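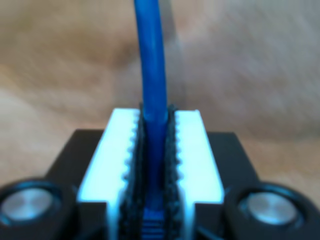 November 15, 2025

We got back from the lake house last week and I want to write down how it went before I forget, mostly for my sister, who is thinking of booking the same place in spring.

The house is called Takside. It sits on the north shore at Usten, at the end of a gravel road that gets steep for the last stretch. We drove a regular sedan and were fine, but I would not want to try it in snow. There is parking for two cars. A third would have to stay up by the mailboxes.

We paid $120 a night for five nights, plus a $70 cleaning fee. In summer the rate goes up a lot and there is a one-week minimum, so late October suited us. The booking was through Kadri Laur, who owns the house and lives across the bay. She answered my emails the same day and sent the door code the morning we arrived.

Downstairs is one big room with the kitchen at the back. Two bedrooms are upstairs, and the one facing the water is better. The other is over the kitchen and you hear the refrigerator. The beds are firm. There is a sofa bed too, which we didn't open.

The kitchen had more pans than we needed and one sharp knife. Bring coffee filters, the cone kind. Bring dish soap if you care what brand you use. The oven runs hot, and I burned the first tray of potatoes.

Heat is a wood stove plus electric baseboards. We lit the stove every evening and turned the baseboards off at bedtime. The lowest it got outside was 29 degrees and the upstairs stayed comfortable. Firewood is in the shed and is included. Kindling is not, so we bought a bag at the gas station.

The dock was still in but the canoe had been put away for the season. I asked about it and Kadri offered to get it out, but it was windy most days and we let it go. We walked instead. The trail to Clikard Point starts behind the house and takes a little over an hour each way. It is muddy in the middle part by the creek. At the point there is a bench and a view back down almost the whole lake.

For food there is one place open in the off season, De Luca, in the village by the boat ramp. We ate there twice. The pizza is good and the salad is mostly iceberg. They close at eight, and the second time we only just made it. The grocery store closes even earlier, so shop on the way in.

Cell service is poor at the house. One bar on the porch, none inside. The wifi worked well enough for email and one movie.

Checkout is at ten. You strip the beds, start the dishwasher and take the trash up to the bin at the road. I left my gray sweater on the hook in the upstairs hall and Kadri is mailing it back.

Jen, if you go in April, ask her whether the canoe is out yet, and take the room facing the water.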